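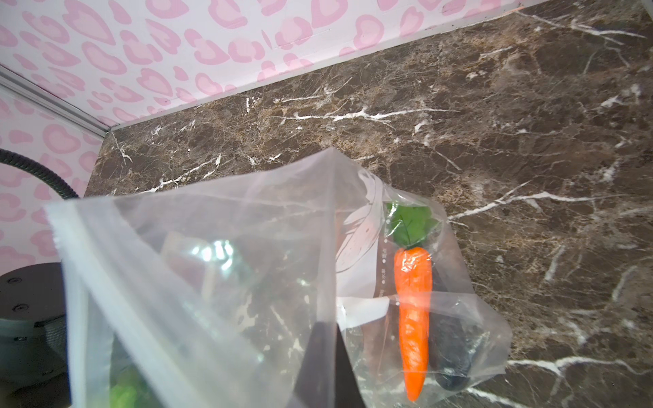

My sister's view is that a holiday sale price means nothing until you know what the thing cost in October, and she has been saying it to me every year since I bought the tablet. I finally took the advice this time. From the first week of November I kept a plain text file with the prices of the four things I wanted, and I added a line to it most mornings while the coffee was going.

The four things were a laptop to replace the one with the bad hinge, a pair of wireless earbuds, a wifi router, and an e-reader for my mother. I told myself I'd buy two of them at most.

**The laptop**

This was the one that mattered. I had settled on the Movport 14, the model with the larger drive, after trying the keyboard at a store and liking it. At the start of my list it was $575. A week before the sales it went up to $640 on two of the sites I was watching. Then the big banner came out, "Our lowest price ever," and the price under the banner was $575.

So it was the same price it had been all along, with a red line through a bigger number. I don't think it's illegal and I'm not even very mad about it. But if I hadn't had the text file I would have thought I was saving $65.

I held off. Late in the sale Fendgate had it for $529, with no banner at all, just listed with the other laptops. I bought it there. Shipping was free but slow. It came in a box much too big for it, and the charger was in a separate package that showed up two days later, so I spent two days with a new laptop at 24 percent battery trying not to use it.

It's a decent machine. The screen is a little dim near a window. The fan comes on during video calls and stays on for a while after. The hinge is fine, and I open it more carefully than I need to.

**The earbuds**

I wanted the Salledov ones because they have real buttons instead of the touch panel. My current pair pauses whenever I pull a hat on. They were 10 percent off everywhere, the entire time, at every store I looked at. I found a coupon code that was supposed to stack with that and it didn't work. I tried it in three browsers, then gave up and paid the price on the page.

One thing to check if you're buying these: there are two versions with almost the same name, and the older one charges with the old style of plug. The listing I nearly bought had the new photo and the old model number. The model number is on the second line of the specs, under the color.

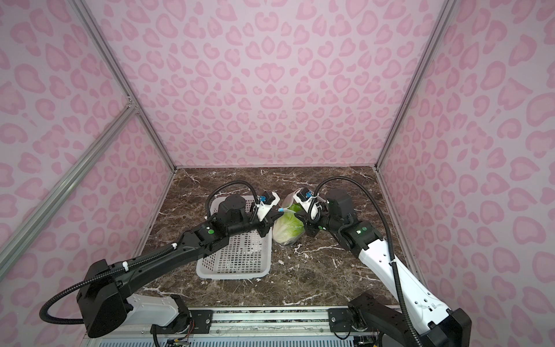 You could have skipped the router and used the one the internet company gives you, was the comment left under last year's version of this post, and I've come around to agreeing. I had a mesh kit on my list that was marked down to $400. It has good reviews. I also live in a two-bedroom apartment. I moved the router I already have off the floor and onto the bookcase in the hall, and now the bedroom gets a signal. The mesh kit is off the list.

**The e-reader**

I didn't get this one, and I'm sorry I didn't. The Tunstall reader in the larger size dropped to a very good price on the first morning and I left it in my cart while I went to work. By lunch it was out of stock. It came back in the evening at full price and has stayed there.

I have asked for a stock alert. If it doesn't come down again before the holidays I'll pay full price, as she's been reading on her phone with the text blown up so large that she gets a paragraph to a page.

**Returns**

I looked up the return dates this year before ordering, which I had never done. Fendgate takes laptops back until the middle of January if they were bought in November, but you have to have the original box. I've got it standing behind the bedroom door. The earbuds can't go back once the seal on the case is broken, and I broke it in the parking lot of the pickup place.

I'm keeping the text file going through January to see what the laptop does after the sales. As of this morning, 5 Dec 2022, it's at $599.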